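How I Set Up a Ground Blind So Turkeys Walk Right Past It

I hunted my first few springs leaning against a tree trunk, and I still do it when I want to travel light. But once I started taking a ground blind out, my sits got longer, my legs stopped falling asleep, and I quit getting busted every time I reached for a call. If you've got a pop-up blind in the garage and you've never been happy with how it hunts, try it the way I do it.

What I carry

My blind is a Batumon hub style, the two-person one. I also bring a folding stool, a short pair of pruners, eight stakes, a hank of cord and an old blanket. The whole load comes to 20 pounds with the pack, and that's plenty when you're walking in across the creek bottom at Villalba before daylight.

Step 1: Pick the spot the afternoon before

Please don't do this in the dark! I did it that way for years and I always ended up on a slope or staring into a bush. Go in the afternoon, stay quiet, and look for a place where birds already want to be. Field corners are good. So is the end of a logging road, or a strip of open ground between the roost and the feeding area.

I stay at least 150 yards from any roost tree I know of, and 200 if the leaves aren't out yet. Early in the season the woods are wide open and a gobbler on a limb can see an awful lot.

Step 2: Clear the floor

Pop the blind up, mark the corners with your boot, then move it out of the way and scrape everything down to bare dirt. Leaves, sticks, acorns, all of it. A dry leaf under your heel sounds like a gunshot when a tom is standing at the edge of the decoys.

Then I spread the blanket over the dirt. It deadens sound, it keeps my knees clean (I kneel to shoot more than I sit), and if the morning turns cold I can pull a corner of it over my lap. Any thick old thing will do. Tuck the edges in well so they don't catch the door zipper.

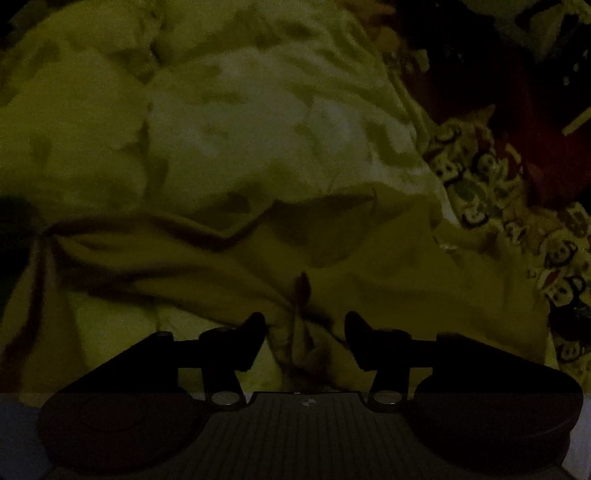 Step 3: Stake it like you mean it

Four corner stakes aren't enough. I put one at each corner and tie a guy line out from the hub on every side. I once watched my blind roll across the Odberg pasture on a breezy Sunday while I stood there holding a thermos, and I've used all eight ever since.

Pull the walls tight too – loose fabric flaps, and flapping is movement.

Step 4: Brush it in

Turkeys will put up with a blind in the open better than deer will, but I still brush mine. Cut what's growing nearby and break up the roofline first. The straight top edge is what looks wrong to a bird. Leave the shooting windows clear by a hand's width on all sides, and check them from your stool before you call it done.

Step 5: Close the back

This is the mistake I see most. Folks open every window so they can see, and then they're lit up from behind like a puppet show. Keep the back and at least one side shut tight. Wear black or something very dark inside, including your gloves and face mask. Save the camo for the tree trunk days.

Step 6: Set your decoys close

I like mine at 20 yards or less, angled a little toward me. I paced one off last May at 91 feet because I was in a hurry, and the gobbler hung up just past it, strutted his heart out and left. Close is better, especially with a bow.

Then get in, zip up, and give the woods a good half hour before you make a sound. I start with soft yelps on the Villow slate and only get louder if something answers.

Related posts

Slate, Box or Mouth Call: Which to Learn First
Roosting a Gobbler the Night Before
Patterning Your Shotgun Without Wasting Shells
Drying Out a Wet Blind Before You Store It
Where to Aim on a Strutting Tom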